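The Striped Towel
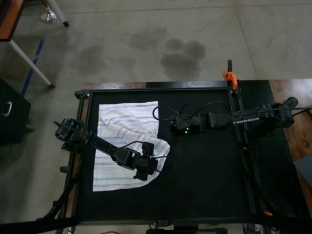

The white towel with thin stripes, partly folded.

My aunt kept a guest house in Jurkdale with 9 rooms, and every Wednesday I folded the towels for her. I was slow. She could finish a whole basket while I was still looking for the corners.

"A towel wants to be folded," she told me. "You only must not argue with it."

There was one towel I liked more than the others, white, with thin stripes of blue, gray and brown. It came from a shop in Odthorpe that had closed before I was born. In July a guest put it in his suitcase and left on the early bus. My aunt wrote it in her notebook, under "lost," and made coffee.

Over 700 towels passed through my hands that summer, I think. In the last week a parcel arrived. Inside was the striped towel, pressed into a small ball, and no letter.

I opened it on the table and began to fold. One side came up in a round wave and did not want to lie down. My aunt watched me from the door, with the notebook under her arm.

"Leave it a little," she said. "It has traveled."

So I went to look for her pencil.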